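Do You Need a Tablecloth? Some Doubts

Flillow, the home newsletter I keep meaning to unsubscribe from, told me last week that a tablecloth is "the cheapest way to make a small table feel like a dining room." I read this at my small table, which had no cloth on it, and which felt like a small table.

I have been skeptical of tablecloths for most of my adult life. My objections are practical. A cloth slides. It hides the crumbs until you lift it and then it throws them on the floor. Every cup you put down on it is standing on something a little less steady than what was there before, and if there's a seam or a fold under it, you find out when you let go. Then there's the washing, which is one more thing in the basket, and the ironing, which I'm told is part of it and which I have never done.

Still, I'm trying to be fair in this blog, so in April I bought one. It came from Stostevow, it cost 17 dollars, and the label said it was stain resistant. I have a low opinion of labels. The first coffee ring took 4 days to arrive and it hasn't left, through more washes than I'd like to admit to. The label also said the cloth would not need ironing, and I suppose that's true if you don't mind looking at the creases from the package for the rest of the year. They run straight across the middle, like a map.

The red and white check is the one everybody thinks of. There are people who will tell you it's cheerful, and people who will tell you it looks like a pizza place, and I don't see why those are supposed to be different opinions.

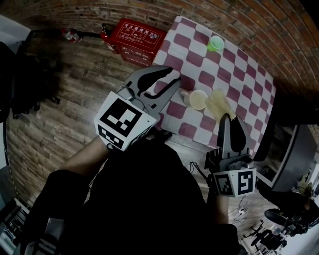
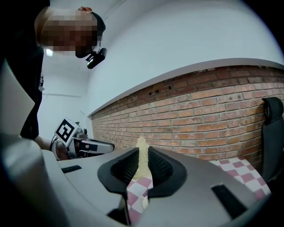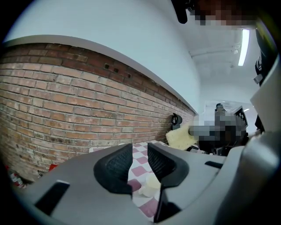

The case for checks, as it was put to me in the comments on my last post, is that a busy pattern forgives everything. I don't buy it. A pattern like that has as much white in it as anything else, more or less, and the white is where the spill goes. I've looked at the checkered one in the first picture, with the deep crimson squares and a mug of something pale sitting in the middle of things, and I'll grant that a drink that color would give you a better chance than coffee. Beet soup would probably land on a white square and stay there. What the pattern does do is make it harder to find small things. I once lost a pill on a striped cloth for an entire breakfast.

My other complaint is about cups. The bright green plastic kind, like the one near the far side of that same table, are fine on bare wood, but mine are so light that when they're empty they travel with the cloth. Pull a chair in, catch the hem with your knee, and the whole row shifts over. A mug stays put better – it has some weight to it – but a mug also has more in it to lose. I've tried the little clips that are supposed to hold a cloth down. Tukley sells them in a packet, and they pinch the edge of the table exactly where I rest my wrist. They're in the drawer now with the corn holders.

I'll give the brick people one point. A rough old brick wall like the one in the last picture, red-brown with paler patches and white plaster over the top of it, does seem to get along with a red check. My kitchen wall is beige. The cloth against the beige looks like I'm expecting a delivery. Flillow had nothing to say about wall color, which I would have thought was the first question.

As for cost, a reader recommended the linen ones from Chan, which are 90 dollars for a size that would fit my table, and she swears they get softer every time they're washed. They may. So do dish towels, and I already own those. If someone spends 90 dollars to protect a table that cost less than that at a yard sale, I'd like to know what exactly is being protected.

What I've ended up doing is keeping the Stostevow cloth on for weekends and taking it off on Sunday night. On weekdays I wipe the bare table with a damp rag and I'm done before the kettle boils. Two people who came over for lunch said the cloth looked nice. One of them then put her plate down on the coffee ring, so I don't know how closely she was looking.

I still haven't tried oilcloth. Several of you have written to say it solves all of this, and I've heard that before about the clips. If you have one that's lasted more than a year without cracking at the corners, tell me how old it is and where you bought it.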